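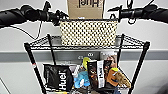
Fig. 1. Dotted pouch and cardboard box, top wire shelf.

4 min read

Section 3: Filling, bleeding and starting your Bikari hydronic heating loop

If you've hung your radiators and connected the pipework as set out in Section 2, you're up to the really satisfying bit! By the end of this section you'll have water in the loop, air out of it, and warm metal on the wall. Set aside an unhurried afternoon the first time through. Bleeding can't be rushed, and it's much nicer with a cup of tea going.

These steps apply to the Bikari sealed system with the Enach wall controller. If you have the older Lu dial controller, the filling and bleeding steps are the same but skip Steps 15 to 18 and go to the Lu supplement at the back of the manual.

CAUTION: The gas and mains electrical connections must be made and signed off by a licensed tradesperson before you begin. Nothing in this section asks you to open the boiler case. If you find yourself holding a screwdriver to it, stop.

Before you start

Check that:
- the boiler is switched off at the isolator
- every radiator is hung level and both valves are finger-tight plus a quarter turn
- the drain cock at the lowest point of the loop is closed
- the fill hose is connected to the blue inlet, with its own tap shut
- you have the bleed key, an old towel and a small container to catch drips

Walk the whole pipe run once more while everything is still empty. A loose joint is a two-minute job now and a mopping job later. Look behind the laundry door and under the stairs too, those are the ones people forget.

Filling the loop

1. Open both valves on every radiator all the way. The lockshield valve (the one under the plain cap) turns anticlockwise with the small spanner.

2. Close every bleed screw. Snug is plenty. They're brass and the thread is soft.

3. Open the tap on the fill hose slowly, until you can hear water moving in the pipe. A gentle trickle is what you want here - a fast fill whips air into the water and you'll spend twice as long getting it out again.

4. Watch the pressure gauge on the underside of the boiler. When the needle reaches the middle of the green band, close the tap.

5. Go around every joint with a dry paper towel. Press it on and look for a damp spot. Do the valve tails as well as the pipe joints.

NOTE: A single bead of water that doesn't come back after wiping is fine. If it comes back, drain below that joint, remake it with fresh tape and start again at Step 1. We know, it's annoying. It's still the right call.

Bleeding the radiators

6. Begin with the radiator closest to the boiler on the lowest floor and work outward, then go upstairs and do the same. Leave the towel rail until last.

7. Hold the towel under the bleed screw, fit the key and turn it a half turn anticlockwise. You should hear a steady hiss.

8. Wait until the hiss becomes a spit and then a smooth dribble. Close the screw.

9. Check the gauge. Each radiator you bleed will drop the pressure a little. If the needle has fallen out of the green band, top up through the fill hose before you go on to the next one.

10. When you've done them all, go back and do them all again. Really! The second lap nearly always finds a pocket of air that has crept along from somewhere else, and it's the difference between a silent system and one that gurgles at bedtime.

CAUTION: Never take a bleed screw all the way out. It's tiny, it rolls, and water will come out of the hole until you find it.

First firing

11. Close the fill hose tap, disconnect the hose and fit the blanking cap. The hose must not stay connected once the system is running.

12. Switch the boiler on at the isolator. The display counts through its self-check and settles on a steady light.

13. Set the flow temperature to its lowest mark and let the pump run. You may hear rushing or ticking for a while as the pipes warm up and stretch. Both are normal.

14. Feel the top and bottom of each radiator with the back of your hand. Warm at the bottom and cold at the top means there's still air in it. Switch off, let the system cool completely, and repeat Steps 7 to 9 for that radiator.

CAUTION: Don't bleed a hot radiator. The water can scald, and the pump can pull air in through the open screw.

Setting up the Enach controller

15. Clip the controller to its wall plate. It belongs on an inside wall at chest height, away from direct sun, the oven and any draughty doorway.

16. Press and hold the centre button until the pairing light blinks, then press the matching button under the boiler. Both lights go steady when they've found each other. On our test bench this usually happens before you've walked back to the hall.

17. Choose the number of zones. Out of the box the Enach will run up to 8 zones, but most homes need only one or two and you can add more whenever you like. Name them if you want to, it's surprisingly handy to see "back bedrooms" on the screen instead of a number.

18. Set your first schedule. Start simple: a morning temperature, a daytime temperature and a night temperature. Live with it for a week before fiddling. Hydronic heat comes on slowly and leaves slowly, and a schedule that looks lazy on the screen often feels lovely in the room.

Balancing (worth doing, and quite fun)

19. With the system at normal temperature, note which radiators heat first. They're taking more than their share.

20. On the quickest one, close the lockshield valve completely, then open it a half turn. Open the next quickest three quarters of a turn, and so on, leaving the slowest radiator fully open.

21. Give the loop an hour, check again and adjust in small nudges. Write the final number of turns for each radiator on the card inside the back cover, so you can put everything back if a valve gets bumped.

NOTE: Any time you remove a radiator for painting, count the turns as you close the lockshield and open it by the same number afterwards.

If the pressure keeps dropping

A small drop over the first four days is ordinary as the last dissolved air works its way out. Top up and bleed once more. If it keeps falling after that, look for green or white staining at the joints, and check the outlet of the safety valve for drips. Still nothing? Ring the Rurnesstead help line with your serial number and gauge reading handy.

Section text revised by Yuzhen Han, January 31, 2024. Continue to Section 4: Inhibitor and yearly care.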